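Wultivitz Fikum Hand Kit
Bimanual end effectors for tabletop manipulation

Overview
Configuration
Support
Downloads

Fikum is a pair of multi-finger hands supplied with wrist adapters, harnesses, a controller box and the Turik control software. It is sold for light tabletop work: picking, sorting, placing, clearing. It is not rated for tools, liquids or food contact.

The hands ship as a left and right set. Single hands are available as spares only, and a spare must be matched to the firmware of the hand already installed. Order codes are on the quotation form.

Specifications (per hand)
Mass with wrist adapter: 787 g
Maximum pinch load: 15 N
Command rate: 50 Hz
Fingertip pads: replaceable, white
Pad inspection interval: 3000 grasp cycles
Supply: from controller box, one cable per hand

Grasp modes
Turik provides pinch, wrap and hook. Pinch is the default at power-up. Force is limited in software and can be set per task. For soft or irregular items, start at the lowest setting and raise it one step at a time until the item no longer slips. Paper, film and thin packaging deform under the pads, so finger position alone does not confirm a grasp. Use the motor current reading as well.

The clearing routine included with Turik takes a table height, a pick region and the position of an open bin. Either hand can be assigned to the pick. The other holds a standby pose above the table and takes no part until called.
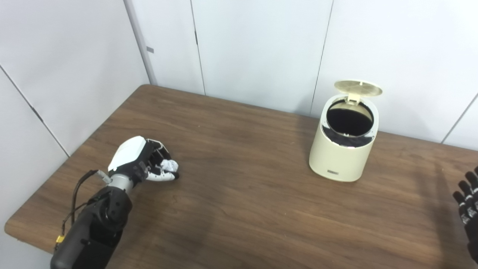

Kaewsai would put the release height ahead of grip force as the first thing to set: the stock value was too low for a lined bin at our bench, the fingers came down into the liner, and raising it in the task file fixed the problem without touching anything else.

Release height is stored in the task file as an offset from the bin rim. The current Turik release leaves this field blank and will not start the routine until a value is entered. Older task files load with their previous value and should be checked before use.

Cable routing
Run the hand cable along the outside of the forearm and leave enough slack at the wrist for full rotation in both directions. Move the wrist by hand through its whole range before applying power. Do not tie the cable across a joint.

Pad replacement
Pads are sold in sets for one hand. Replace the full set together, then run the fingertip calibration. Mixed old and new pads give uneven contact and will fail the calibration check.

In the box
Left and right hand
Two wrist adapters
Two cable harnesses
Controller box and power supply
One spare pad set per hand
Turik license key

Arms, mounting table and cameras are not included. Adapter drawings are available under Downloads.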